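Laundry Day, Plutville
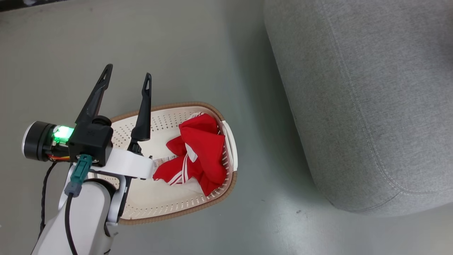

Fiction by Danladi Banton
November 8, 2019

The club had 15 members and one arm, which we named Drerix after losing a vote to the freshmen. The regional rules said one garment, out of the basket, folded, in 200 seconds. We had been at it since August.

I put the red one in, the one with three white stripes, and stepped back to the sofa.

Drerix opened its fingers over the basket and thought about it. The green light glowed. My grandmother had folded everything we owned while yelling at game shows, and she ran on toast.

"It's going for the label," said our captain.

"It always goes for the label."

"Labels are high contrast."

"So are stripes."

She wrote that down – she wrote everything down – and we were now on line 3860 of a program whose first comment read "should be easy."

The fingers closed. The garment rose an inch, by its tag, like a kitten.

"Don't breathe," said the captain, and fourteen people took a breath.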